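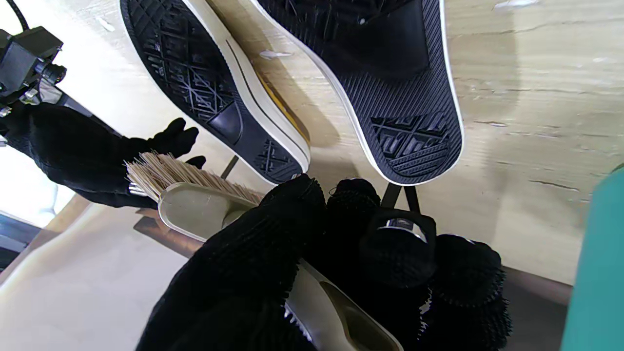
Must shoes be clean before they are placed in a collection bin?

Loose soil has to be removed from the uppers and the soles, but shoes don't have to be washed, and normal wear is accepted.

The question above was the one most often sent to the Vestura office after the winter mailing. The revised rules for the footwear and clothing collection take effect with this issue of the newsletter, dated April 3, 2019, and replace the sheet that was sent to member buildings in November. Building offices are asked to remove the old sheet from notice boards and bins.

What is collected

The Vestura collection accepts adult and children's shoes of all kinds, provided that both shoes of the pair are present and the soles are attached. Sneakers, work shoes, sandals, dress shoes and rain boots may all be placed in the same bin. Boots with steel toes are accepted, but should be handed in at the Cuervo depot counter. Ice skates, roller skates and ski boots are not part of the program.

Clothing, bed linen and towels continue to be accepted in the tall bins only. Last season a large share of the linen arrived in the shoe bins, where it was soiled by the footwear and could not be passed on. Pillows, comforters and carpet pieces remain excluded from both.

Pairs should be tied together by the laces or held with a rubber band. Residents who have no means of fastening a pair may place it in a closed paper bag. Plastic bags are still permitted for clothing, although the sorting hall would prefer that they be clear.

Preparing footwear

Dried mud may be taken off with a stiff brush and no water. Stones caught in the tread should be picked out. Insoles may be left in place unless they are torn or have a strong odor, in which case they should be thrown away with household trash. Shoes that have been washed must be fully dry before they are handed in, and this rule applies at every point without exception. A single damp pair in a closed bin can spoil the contents within days, particularly in the warmer months.

Polish, waterproofing spray and deodorant powder should not be applied before donation. Some of these products leave marks on neighboring items, and the sorting hall has its own methods for pairs that need further attention.

Results for the past season

A total of 2477 pairs were received during the season just closed. Of these, 234 pairs could not be reused and were sent to Prutex for material recovery, where rubber and textile parts are separated. The most frequent cause of rejection was mold, followed by soles that had come away from the upper. The remainder went to the Cuervo reuse shop and to partner agencies serving families in the district.

The board notes that the share of single shoes has fallen. Single shoes that are found in the bins are kept at the depot for 30 days and may be claimed there on presentation of the matching shoe. Several residents made use of this arrangement over the winter, in most cases after a child's shoe had been put in by mistake.

Weight limits and bin care

Bags and boxes may weigh no more than 40 pounds. Heavier loads cannot be lifted safely by the drivers and will be left at the point until the building office has divided them. Items should not be placed on top of or beside a full bin. If a bin is full, the building office should be informed, and the load kept indoors until it has been emptied.

Bins are emptied every second week. Buildings on the Indo route will move to a weekly pickup at the start of the summer schedule, on a trial basis. The trial will be reviewed in the fall, and a decision on the other routes will depend on fuel costs and on the quantities collected. Buildings that wish to be considered for the weekly schedule should write to the office and state the number of apartments served and whether the bin stands under cover.

Access to the bin area must be kept clear on pickup mornings. Drivers do not hold keys to private gates unless a written agreement is in place, and agreements signed before the change of contractor are no longer valid. A new form is available from the office and must be signed by the owner or managing agent.

Receipts

Donation receipts are issued at the Cuervo depot counter only. The receipt lists the kind of goods and the number of bags. It does not state a value, and staff are not able to suggest one. Receipts cannot be issued afterward for goods left in a bin.

Written comments on the revised rules may be sent to the Vestura office until the end of the month.

Newsletter > Member Buildings > Collections > Footwear and Clothing

Recent items
Summer pickup schedule for the Indo route
Paper and cardboard: changes to bundling rules
Cuervo reuse shop: new opening hours
What Prutex accepts, and what it returns
Gate access form for member buildings

You are receiving this newsletter as a contact for a member building. To change your address or to stop receiving it, write to the Vestura office.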